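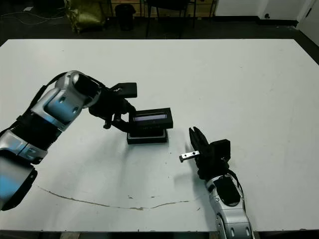
On the white table

3 min read

From: Gwilym Lougher
To: Clarnbridge Bean Growers list
Date: July 21, 2022
Subject: Re: Mamo flowering but no pods

Sombat, I'm so glad you wrote, I was starting to think I was the only one on the list still growing Mamo! What a bean. Mine are over the top of the poles and heading for the phone line.

Sombat Chaimongkol wrote:
> Hello all. My Mamo plants look wonderful, dark green and covered
> in flowers, but the flowers dry up and drop and I have not found
> a single pod. I planted the seed I got at the Plindthorpe swap in
> March. They get full sun and I water every evening with the hose.
> The bush beans two rows over are doing fine. Is it the seed, or
> is it me? I would hate to pull them out now.
> Sombat

Please don't pull them out! I had exactly this my first summer with them and it was the heat. Pole beans get fussy about setting pods once the days get hot, and some kinds are a lot fussier than others. Mamo loves 80 degrees in the afternoon as long as it cools down after dark. What it hates is a hot night. If your nights are staying well over 70 it will go on flowering and throwing the flowers on the ground, and then you get one cool week and the thing goes crazy. I picked so many in September that year I was leaving bags on porches.

Your bush beans probably flowered earlier, before the heat came in, so I wouldn't read too much into them.

Two things I would change. Water in the morning if you can, at the base, and give them a good long soak instead of a sprinkle every night. I do mine every 3 days and put grass clippings down thick (dry ones, the fresh stuff turns to slime). And go easy on the feed. Dark green and leafy makes me wonder if that bed had a lot of manure on it. Too much nitrogen and a bean will happily make leaves until frost.
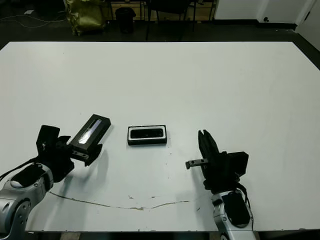

Does Mamo need another variety nearby to set pods?
It sets pods by itself, like nearly all common beans. A single plant on its own will do it.

I mention that one as it came up at the Skemstead garden tour and there was a bit of an argument over the lemonade. Bees do visit them, and I love seeing the big fat ones shove their way in, but the flower has mostly taken care of itself before it opens.

As for the seed, mine came from that same table at Plindthorpe and I planted 40 of them, and they came up beautifully. So I don't think it's the seed and I really don't think it's you.

When the pods do come, pick the first ones small. They're lovely flat and green with butter, but leave the lowest ones alone if you want dry beans for soup. They need a long time to fill out, and the color you get when you shell them is worth the wait, all those purple streaks!

Could you tell us what your nights have been like? And is the bed up against a wall? Mine used to be on the south side of the garage and they did much better once I moved them out into the breeze.

Gwilym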